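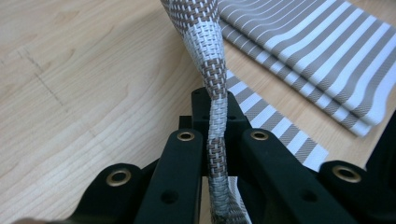
I made my first twisted cloth handle because the proper cotton rope I wanted was out of stock, and I've never gone back to rope. All you need is a long strip of woven fabric and a bit of patience. I like a small check in white and taupe for this, and twisting does lovely things to it — you get lighter and darker bands travelling down the cord, and the checks squash up into diagonal ridges once it's really tight. Plain calico works too, but you lose all of that.

Cut your strip 8 centimetres wide and at least half as long again as the handle you're after. Twisting eats up more length than you'd think! My first go was for a big Merkix tote and it came out as a handle for a lunch bag.

Iron the strip, then fold both long edges in to the middle and press again. I don't bother sewing it. Seren Prydderch, who taught me most of what I know about bags, would run a line of stitching down it and hers do look neater, so please yourself.

Leave about 5 centimetres flat at the top for stitching to the bag. Pin or clamp that end to something that won't budge, pull the rest towards you and start turning it, always in the same direction. Keep the tension on the whole time. Go slowly near the flat part so it narrows gradually into the cord (a sudden pinch there looks a bit mean, and it's where the colour of the check shows best).

Stop when it feels firm like rope and wants to kink if you slacken off. If it's already kinking under tension, back off two turns. Wrap the bottom end with strong thread before you let go — I forgot once and the whole thing unwound across the kitchen table.

Flatten the last few centimetres with your thumb, tuck the raw edge under and sew both ends down with a box stitch. I use Zanetti thread in grey, doubled.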